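Home | Projects | Kit list | Gallery | Contact

Kandpal bench cell: planning pictures

Quick page so everyone can see what we're asking money for. Budget round closes in December, numbers below are near enough final. Will tidy up later.

Job is small parts out of open bins, one at a time. Kallo quoted for one arm, base plate and two-finger gripper. Nulletti quoted the same but gripper seperate, plus 16 weeks' wait. Kallo say 7. Leaning Kallo.
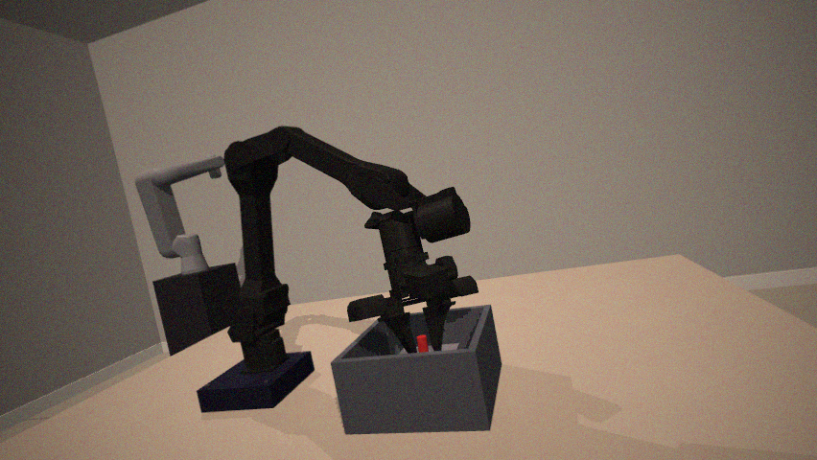 Bin depth matters more than we thought when pricing grippers. Short fingers are cheaper but the body of the gripper fouls the rim before the tips get down to the part. So long fingers, and a spare pair. Put that on the order now, not after.

Bins: asking for 4, all the same size. Mixed sizes means redoing the pick heights every time and we haven't the hours.

Second arm is a maybe. Taltimar site want one too, might get a better price if we order together. Waiting on thier answer.

Not in the quote yet: guarding, air line, training day, carriage. Last time carriage got missed and came out of the tooling pot. Please check your own lines before it goes up.

Table is ours already, no cost. Needs 65 mm clear behind the base for cables, have measured, fine.

More pictures when the Nulletti revised quote is in.

Back to Gallery | Next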